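Kovard two-arm bench – set-up guide, rev. May 2019

Section 4. Recording the pour task

Read section 3 first (homing, grip force). Method is the one in the Zeltavby report – record by teleop, train, then replay on the same bench.

4.1 Placing the objects

1. White cloth up behind the table. Wrinkles are ok, colored stuff is not.
2. Cup and bottle upright, clear gap between them. Cap off the bottle.
3. Right gripper closes at mid-height on the bottle. Left stays open, well off to the side.

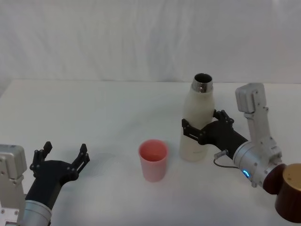 4.2 Pour, right arm

1. Start the Indov logger. Wait for 24 frames before moving anything.
2. Lift, bring the bottle over, tilt. Neck goes just above the rim of the cup – don't touch it.
3. Hold the tilt for 700 ms, then back up slowly.

CAUTION: Keep the left arm out of it. Gripper open, nothing in it, or the epsiode gets the wrong label. 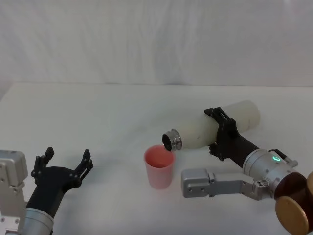

4.3 Pour back, cup to bottle

1. Check the wrist view first. Gripper low on the bottle, both fingers against the body, mouth of the bottle in full view.
2. Bring the cup in on its side, opening toward the bottle. Level with the neck, small gap.

Note: steel neck picks up red from the cup. Don't mask it out, the Mustonen model trains fine with it left in. 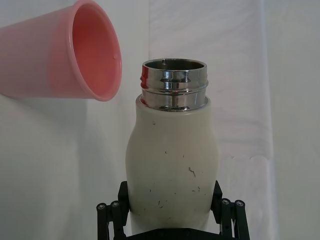
4.4 Saving

1. Stop the logger before opening either gripper.
2. Batches of 16. Full set is 600 episodes, do not mix pour and pour back in the same batch.
3. Failed tries go in a seperate folder, keep them. Needed for section 6.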